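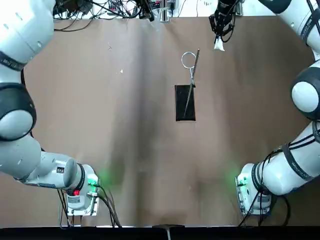

May, posted by the Sondby team desk
Print this page | E-mail this page
Reading time: 2 minutes

I'm looking for someone to help me set up and reset practice tables at Sondby, and I'd love it to be somebody who gets a quiet kick out of laying things out properly! The work is small-scale and very hands-on. You cover the tabletop in brown paper, put the black pad in the middle with its long side running up and down, lay the long, thin metal instrument diagonally across it, and get the small white cloth ready. Then you do it again (and again) for the next session. I've been doing it alone since the winter and I still like it, but there are more sessions now than I can manage and still eat lunch.

The bench kit goes by the name Jastosero, which you'll hear a lot in your first week, so don't worry if it means nothing to you yet. I'll sit with you for the first 2 shifts and show you how I fold the cloths, how I label the trays and where the paper rolls live. Creased paper is fine by me. Torn paper isn't, so you'll change it when it goes.

What I need from you: steady hands, decent eyesight (glasses are fine, I wear them), and the patience to put an object back in the same place all afternoon. You don't need a medical background. If you've worked in a craft shop, a lab, a bakery or a stockroom, please tell me about it. You'll also keep a simple written log, so handwriting I can read would be a treat.

Shifts are 90 minutes each, 2 a day, with a proper break between them. The first starts at 10 a.m. and you can swap with me if something comes up at home. We pay $500 for the full block of shifts, and bus fare on top if you're coming in from the Draria side. Dhillon handles the payments and will send you one short form to fill in.

To apply, write me a few lines about yourself and something you've set up or sorted that you were pleased with. A kitchen drawer counts! Please skip the formal cover letter, and mention any mornings you can't do. I'm reading replies as they come in and will close the listing at the end of May.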